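Como separar a roupa antes de dobrar

Material: uma superfície plana e limpa, um cesto pequeno e um organizador de parede, se houver. Para um monte de roupa do dia a dia bastam 25 minutos.

1. Esvazie o cesto da roupa sobre a superfície e não dobre nada ainda. Dobrar à medida que se tira a peça do monte dá pilhas misturadas que depois é preciso desfazer.

2. Puxe primeiro as camisas. Segure pelo colarinho ou pela carcela, nunca pela manga, e ponha cada uma de lado. Os xadrezes amarrotam com facilidade e as riscas ajudam a acertar a dobra.

3. Separe as peças vermelhas e as azul-escuras das claras, sobretudo se forem novas. As peças com estampado ficam com o desenho virado para dentro.

4. Deixe as mangas compridas para o fim e desenrole-as antes de levantar a peça.

Camisa aos quadrados azuis e brancos à parte, o resto ainda no monte:
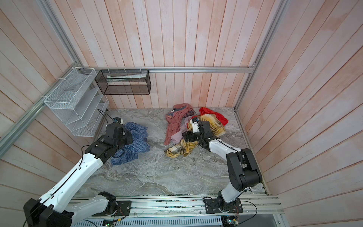
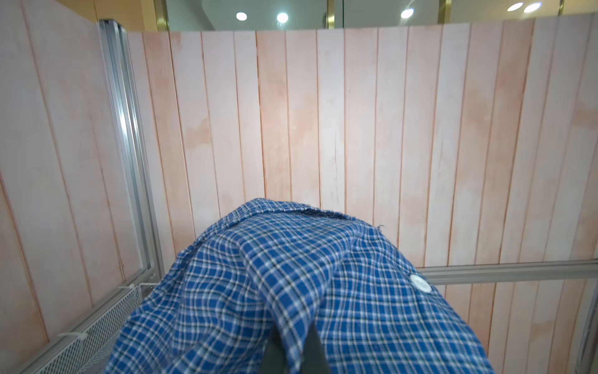
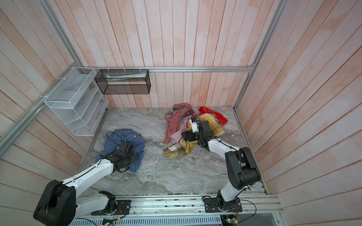

Verna Obi discorda do passo 2: prefere tirar primeiro as malhas, por ocuparem mais espaço, e só depois as camisas, já com a superfície quase livre. Diz também que fecha sempre 2 botões antes de dobrar, o de cima e o do meio, para o colarinho não abrir na gaveta.

5. Estenda a camisa com a frente para baixo e alise do centro para os lados. Dobre um lado até meio das costas, deite a manga ao comprido e repita do outro lado.

6. Dobre a parte de baixo para cima em 2 vezes e vire a camisa.

7. Verifique os botões e corte as linhas soltas com uma tesoura, sem puxar. O que precisar de costura vai para o cesto pequeno e não para a gaveta.

8. Guarde por tipo de peça: camisas com camisas, malhas com malhas. As peças mais pesadas ficam em baixo.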